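Stodutgate Wallpaper - Frequently Asked Questions

Last updated: Wednesday, September 12, 2018

We are a small wallpaper shop in Kaltadside and we send rolls by mail also. On this page we collected the questions which customers ask us most often, by phone and in the shop. If your question is missing, please write to us and we will answer usually within two working days.

BEFORE YOU ORDER

How many rolls do I need?

Measure the full width of all walls you want to cover and the height from baseboard to ceiling. Do not subtract the doors and windows, unless they are really large. Divide the total width by the width of the roll and you have the number of strips. Then look how many strips you can cut from one roll at your height. With a small pattern you will get more strips than with a big one, because each strip must be moved until the pattern meets the next one.

On each product page you find the roll length, the roll width and the repeat. If you are not sure with the calculation, send us your measurements and a simple drawing by hand. We calculate it for you without charge.

What is the repeat?

It is the distance after which the same motif comes again in the vertical direction. Big leaves and branches have normally a long repeat, small dots and stripes a short one or none. A long repeat means more waste. In a room with a low ceiling you sometimes lose almost half of a strip, so please include this in your budget.

What is the difference between a straight match and a drop match?

In a straight match the motif stands at the same height on every strip. In a drop match every second strip is moved down by half of the repeat. Drop match looks more natural for plants, but you need to pay more attention when cutting. We advise to cut from two rolls in turn and to write the number of each strip on its back with a pencil.

Can I get samples?

Yes. We keep 412 patterns in the shop and almost all of them are available as a sample. A sample is one sheet in letter size. For large patterns the sheet shows only a part of the motif, so please look at the full drawing on the product page too. Put the sample on the wall with a little tape and leave it there for some days. In the morning a beige background can look nearly pink and in the evening, with a warm lamp, nearly yellow.

Why should I check the batch number?

Every printing run has a slightly different color. On the roll in your hand you do not notice it, but on the wall the seam is visible. The batch number is printed on the label, and all your rolls should have the same one. Keep one label after the work is finished. If you need another roll later, we can then look whether we still have this batch.

ABOUT THE WALL

Can I hang wallpaper over old wallpaper?

We do not recommend it. The wet paste makes the old paper soft and both layers can come down together. Remove the old paper, wash off the rest of the paste with warm water and let the wall dry for one day at least.

My wall is freshly plastered. How long do I wait?

New plaster must be completely dry and this takes several weeks, in winter longer. Afterwards apply a primer. Without primer the wall drinks the water from the paste and the strip does not slide anymore, so you cannot correct it.

Can I put wallpaper on wood panels or on boards?

Yes, if the boards are smooth and cannot move. Fill the screw holes and the joints, sand them and use a primer for wood. Bare wood can give brown spots through a light paper. On the joints we advise to glue a thin lining paper first, otherwise you will see a line after the first heating season.

Is it suitable for kitchen and bathroom?

The vinyl papers yes, but not directly beside the shower and not behind the stove. The pure paper qualities are for dry rooms only. The Abugri collection exists in both qualities - please look carefully at which one you put in the cart, the pictures are the same.

HANGING AND PASTE

Which paste do I need?

For non-woven paper we sell Andalance in powder. One packet has 70 grams. Mix it with cold water, stir strongly, wait ten minutes and stir again. If there are still lumps, wait a little more and do not add powder. For non-woven paper the paste goes on the wall. For traditional paper it goes on the back of the strip, and then the strip has to rest folded for the time written on the label.

Where do I begin?

Many books say beside the window. For a big pattern we like better to begin in the middle of the most important wall, so that the motif is centered there, and the last cut falls in a dark corner or above the door. Draw the first line with a plumb line. Please do not trust the corner of the room, in older houses it is rarely straight.

There are bubbles after I finished. Is this normal?

Small bubbles are normal and most of them go away when the paper dries. Wait until the next day. If one stays, open it with a fine needle, press a bit of paste inside and smooth it with a soft cloth from the middle to the outside.

How do I remove paste from the front side?

Immediately, with a clean sponge and clear water. Dab and do not rub. Dried paste leaves a shiny place which you see from the side, above all on matte papers with a dark print.

DELIVERY AND RETURNS

How long does the delivery take?

Papers in stock leave our shop on the next working day. Papers which we must order from the factory need two to three weeks, and in March, when everybody is renovating, it can be four.

Can I return rolls?

Closed rolls in good condition, yes, within 30 days. Opened rolls and samples we cannot take back. Please check every roll before you cut the first strip. If there is a printing error, we replace it, but after more than three strips are cut the factory does not accept the complaint anymore.

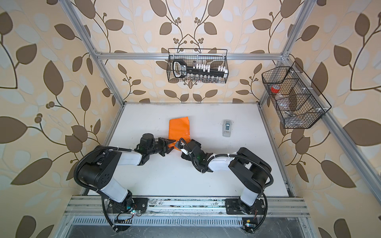 For a return please write the order number on the outside of the package and keep the receipt from the post office until you have your money back. We pay it in the same way as you paid us, normally within one week after the rolls arrive in Kaltadside.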